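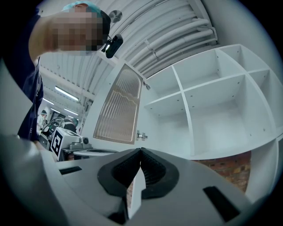
March, first thing, before the kettle

I said I would write up the packing room while it was fresh in my mind, so here goes, and apologies to Arlindo Aguiar if I repeat half of what he already put on the whiteboard.

We have now had the full length of the room in use for a whole shift, and I must say I've grown rather fond of it. It always felt like a corridor when we were at Stidville, whereas with the white ribbed ceiling and the tubes going away in their rows it feels like somewhere you could spend a day without getting a headache. Uyên says the light is still better at the near end than at the far end, and I think she's right. I did the label check at both ends and had to tilt the Nonero sheets towards me at the back, which I never had to do at the front. The small grey print is the trouble, the black is fine wherever you stand. I've moved label checking to the near end for now and put the flat cartons at the back, where nobody has to read anything.

Pipes: the white ones that run along the ceiling and round the corner want wiping down before the next hygiene walk. I had a go from the step with the long duster and got as far as the bend, then ran out of arm. Could whoever is tallest please finish it? The ribs in the ceiling panels hold dust too, more than you'd think, and a dry cloth only moves it along. Damp cloth, wrung out hard, and go with the ribs. I tried going across them and made a lovely set of stripes.

Hairnets. The teal ones have been a great success and I'd like to stay with them. They're easy to spot from the other end of the room, and they show up nicely if one comes adrift and lands among the cartons (it has happened, I'm not naming anyone). We opened a new box of 123, an odd number to print on a box but there it is on the side, and I've put it on the shelf by the door with the old box on top so that the old ones go first. Ears in, please, and fringe in as well. I caught my own reflection in the door at half past ten and had to go back and start again.

Packing itself went steadily once we'd settled. We tried four to a layer with the Orkbridge cartons and the lids bowed, so we went back to two layers with a sheet of card between and they closed flat. Uyên timed a run of 15 cartons done that way and was pleased with it, though she has the figure in her own book and I forgot to copy it down. The tape gun on the left bench is snatching again. Chu tape seems to suit it better than the cheap roll, so I've swapped them over and we'll see how it behaves.

Still to do, when there's a quiet hour:

- finish the pipes past the bend
- ask about a brighter tube for the far end
- new blade for the left-hand tape gun
- copy Uyên's timing into this book
- find the other step stool, last seen near the loading door

Arlindo wants to try the benches turned sideways next, to give more elbow room. I'm in two minds, as we'd lose the straight run to the door, but I've told him I'll help shift them after lunch.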